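Ticket: Recipe box import keeps dropping ingredients
Product: Grakora meal planner, desktop version
Status: Solved (workaround)

Hi again! Me with the import problem. I said I'd write up everything I tried so you don't have to drag it out of me one email at a time, so sorry in advance for the length.

Quick background. I moved over from Castia in October, and I had 495 recipes in there, some of them going back to when I first started cooking for more than just myself. Castia gives you one big export file, Grakora swallowed it without complaint, and the little green bar went all the way across. Great! Then I opened my lentil soup and it had no lentils in it. Onion, carrot, bay leaf, salt, done. The steps were all there, including the one telling me to rinse the lentils.

First thing I tried was deleting the lot and importing again. Same result, same missing lines.

Second, I figured the export was bad, so I opened it in a text editor (my laptop was not happy about it) and searched for lentils. There they were, right where they should be. So the file was fine and the trouble was on the Grakora side.

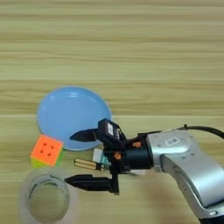

Third, your help page says to clear the local cache and sign back in. I did that, and all I got for it was having to set my shopping list order all over again — produce first, then dairy, then everything else. You might want to put a warning on that page.

Fourth, I pulled out 7 recipes and imported them on their own. Five came through perfectly and two lost lines. Now I had something I could work with, so I put the good ones and the bad ones next to each other and stared at them over a cup of coffee.

It's the fractions! Every line that went missing started with one of those tiny single-character fractions, like the half or the three-quarters sign, that Castia puts in for you when you type 1/2. Lines with plain numbers came in fine. My soup calls for 3/4 cup of lentils, so out they went.

What fixed it for me: I ran find and replace on the export file, swapped each tiny fraction for the typed-out kind, saved it as a new file and imported that. It made about 1,000 changes. I've spot-checked a bunch of the old favorites since then and they all look complete, lentils included.

Two small things are still open. Recipes with a range, like "2-3 cloves," now show up as just 2. I can live with that, I always use more garlic anyway, but someone else might care. And the import screen still says "all items imported" when lines have been skipped, so a message there would have saved me most of an evening.

I'm on version 13 of the desktop app, if that helps. You can close this one, but please pass the fraction thing along to whoever works on the importer. I kept the original export and can send it over if they want it.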